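Why Does a Drink Bottle Have Ridges on Its Cap?

Materials and Everyday Objects, Unit 8

A plastic drink bottle is a container made to hold liquid without leaking. It has three main parts: the body, the neck and the cap. The label is a fourth part, added at the factory.

Clear bottles are often made of a plastic called PET. PET starts as small pellets. The pellets are melted and shaped into a thick tube with a screw thread at one end. This tube is a preform. Later the preform is heated again, placed in a mold and stretched with air until it fills the mold. The thread does not change shape – only the part below it grows.

The cap has a thread on the inside that matches the thread on the neck. Turning the cap pulls it down until it presses on the rim. This makes a seal. The ridges around the outside of the cap give fingers something to push against. The push of one surface against another, which stops them from sliding, is called friction.

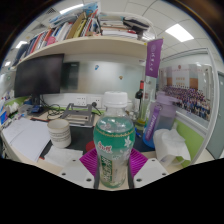
A drink bottle with a white ribbed screw cap and a wraparound label.

A label has two jobs. It tells people what is inside, and it makes one drink easy to tell from another on a shelf. A wraparound label goes around the bottle like a belt. Clear plastic lets light through, so the color of the drink shows wherever the label does not cover it.

Paper cups work differently. Paper soaks up water, so the inside of a paper cup is coated with a thin layer that water cannot pass through. A paper cup has no thread and cannot be sealed with a screw cap. It should stay away from the edge of a desk.

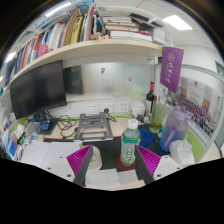
Page last changed: February, 16:24

A coaster is a flat piece placed under a drink. The bottle here stands on a round dark red one, on top of a black desk mat. Coasters are useful because of condensation. Air contains water vapor, a gas that cannot be seen. When the vapor touches a cold bottle it turns into drops of liquid water, and the drops run down to the base. A coaster keeps them off the desk and off any papers nearby.

Try it: Fill a bottle with 282 milliliters of cold water and close the cap. Dry the outside. Stand it on a paper towel and look at it after eight minutes.

Words to know
Preform: the thick plastic tube that becomes a bottle
Thread: the raised spiral line on a neck or inside a cap
Condensation: the change from gas to liquid

Text by Mandla Shabalala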